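To: Firkano Building Users list
From: Hamdia Berhe, Shared Facilities
Subject: Re: Cups and tumblers in the Tasel room

Colleagues,

Thank you to all who responded to the earlier notice. The original text is quoted for those who joined the list recently.

> Drinkware is being left overnight on the tables in the Tasel room.
> Please move your cups before 6 p.m. so that the surfaces can be
> wiped down. Items without a name will be stored for 28 days.
> - Smits wing reception

Several members asked where cups should go during the day. The department has ordered open wire baskets from Bolby, to be placed on the tables in the Tasel room and the Smits wing. Cups and tumblers should stand upright in them with their lids on. Plates, cutlery and food are to be taken back to the kitchen.

The list now reaches more than 300 people, and the Tasel room seats 70. We therefore ask that each person keep no more than one item in a basket. Please do not set a basket over the cable openings in the tabletops - the cords must remain within reach of those working there.

The wood should be cleaned with a damp cloth and dried at once. Scouring pads and bleach are not permitted. Small marks that do not lift with a cloth should be reported to this office and left alone.

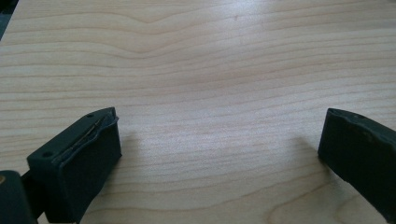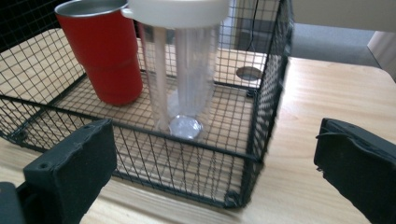
Tabletop, and a basket with a red tumbler and a clear cup with a white lid.

Firkano, November

Questions about stored items may be sent to me directly. Replies to the full list should be limited to the placement of the baskets.

Hamdia Berhe
Shared Facilities, Firkano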